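Fomgate Bench Oil, Clear, 330 ml
Sold by Skorano Supply

We read a lot of finish labels before we agreed to stock this one, and most of them promise things no oil can do. "Lifetime protection" is a favorite. Whose lifetime? A worktop that gets used will need oil again, and anyone who says otherwise wants you to buy a bigger can.

Fomgate makes a smaller claim. It's a plain wiping oil for bare or previously oiled wood. It darkens pale boards a little, and it won't fill scratches or hide old glue.

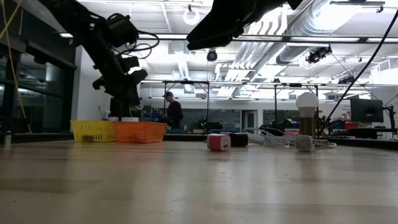

Light wooden table with yellow and orange baskets.

Coverage is where we part ways with the can. The label says one can does a full-size bench twice. Bukola Yusuf tried it on our own dry maple top and got one good coat plus a bit left for the edges. Buy two if your wood hasn't been oiled in years. We'd also ignore the drying time on the back — give it overnight, and longer in a damp garage.

Butcher-block tops are the usual reason people order this, and they're also where the complaints come from. The strips don't all drink at the same rate.

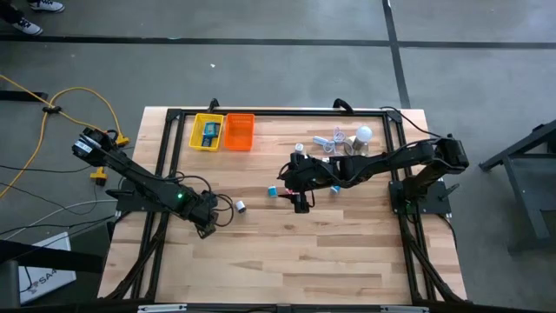

Wipe off the extra after 4 minutes or so, before it gets tacky, and go back only to the dull spots. Flooding the whole top again gives you a sticky bench.

We don't recommend it over varnish, whatever the Horgan forums say. Lech Marciniak tested that on a scrap board and had to scrape it clean.

Oily rags can catch fire by themselves. Lay them flat outdoors to dry.

Unopened cans can be returned. Price checked 16/09/2025.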